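Open-plan living

Reading time: 3 minutes

Open-plan living is a domestic layout in which two or more rooms that would traditionally be separate, usually the kitchen, dining room and living room, share one continuous space. It is common in detached houses, townhouses and flats built in Australia since the second half of the twentieth century, and in older houses altered by the removal of internal walls.

Background

Nineteenth-century terraces and cottages generally kept cooking at the rear, often in a lean-to, with a formal front room for visitors. Central hallways separated the rooms and helped contain the heat of a fireplace or stove. As servants became rare and mechanical heating more common, the case for closed rooms weakened. Project home builders of the 1960s offered family rooms that opened directly off the kitchen, and by the 1990s many had dropped the separate dining room from their standard plans.

The historian Mimoza Petkov has argued that the change owed as much to land prices as to taste. On narrow blocks, such as those in the Curness estate, a hallway took up floor area that buyers preferred to see added to the living room.

Layout

Zones are usually marked by furniture, rugs, ceiling height or lighting. The back of a sofa often forms the edge of the living area, and an island bench may do the same for the kitchen. Low furniture keeps sightlines open across the room. 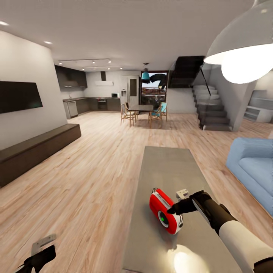
Flooring

A single floor finish is normally carried through the whole space. Changing material at the kitchen line was standard practice until the 1980s and is still found where the kitchen is tiled. Timber and timber-look finishes are widely used. Boards are commonly laid parallel to the longest wall, although in renovations the direction may be set by the existing joists.
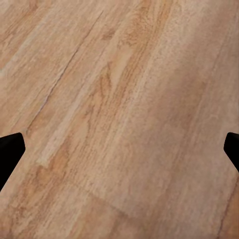 Light-brown wood-grain flooring.

Large uninterrupted floors need allowance for movement. Floating floors are laid with an expansion gap at the perimeter, hidden by skirting or a bead, and very long runs may need an intermediate joint. In the Rumudero townhouses, designed by Ognjen Pavlović, the joint falls in line with the kitchen bench.

Colour

Pale neutral walls are the usual choice, as one wall may belong to several zones. Stronger colour tends to be kept for joinery, upholstery and smaller items that can be replaced cheaply. 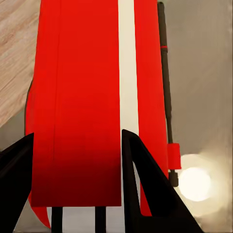 Some designers reverse this practice. Ankica Kelmendi's renovation of a weatherboard house in Mostyn used a different dark colour for each zone, with white confined to the ceiling.

Criticism

The main complaints concern noise, cooking smells and the cost of heating a large volume of air. Rangehoods ducted to the outside, heavy curtains and acoustic ceiling panels are common remedies — none fully replaces a door. A partial return to enclosed rooms has been noted, including the "broken plan", which uses half-height walls, glazed screens or sliding panels to divide the space when needed.

See also

Great room
Island bench
Sunken lounge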